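2023-06-04
Entered by Piret Ķēniņš, Skarnberg workroom

Purpose of entry: to record the sorting of the packing table before the Stoletberg consignment is made up.

The table has served as a holding place for the Jonari trial and for general stores, and the two have become mixed. It was agreed with Cillian Dunne that knitted items would be dealt with first, cartons second and cables last. Knitted pieces are to be folded at the cuff, paired where a pair exists, and placed in the tray marked Haque. The tray holds 50 pieces. Pieces without a partner are kept for 30 days and then released to general stores.

The light blue cartons are sound and may be used again. Old labels must be covered before dispatch — last month one parcel came back to us on the strength of a label from its previous journey. Power adapters should not be stored on top of cartons. Each is to be tied with its own cable and entered on the sheet. 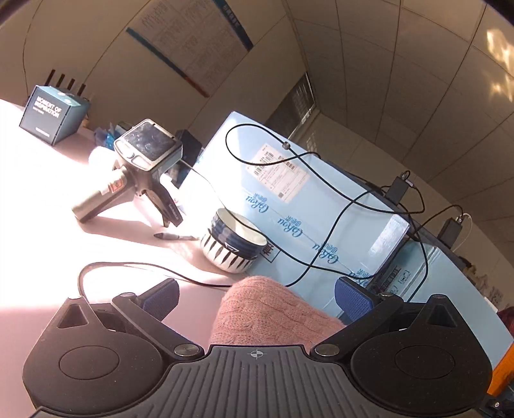
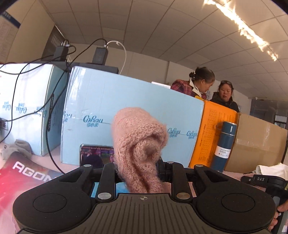 Packing table, pink knitted piece and light blue carton, with adapters and cables still to be tied.

Drinking vessels and bottles are to be moved to the side shelf before any carton is opened. Jianhua Yan has asked that marker pens be returned to the jar, and this is now the rule for all benches.

Outstanding: 600 mm shelf for the flattened cartons, not yet ordered. Dymphna Ó Dubhghaill holds the measurements. The crumpled cloths are to be washed or discarded; no decision has been taken.

Comments

Tomás Ní Mhurchú: The shelf needs to clear the radiator pipe. Please check the depth as well as the length.

Dymphna Ó Dubhghaill: Depth is on the second page of my notes. It clears.

Cillian Dunne: Could the unpaired pieces be dated when they go into the tray? I cannot tell when the 30 days begin.

Piret Ķēniņš: Agreed. Paper tags are in the top drawer.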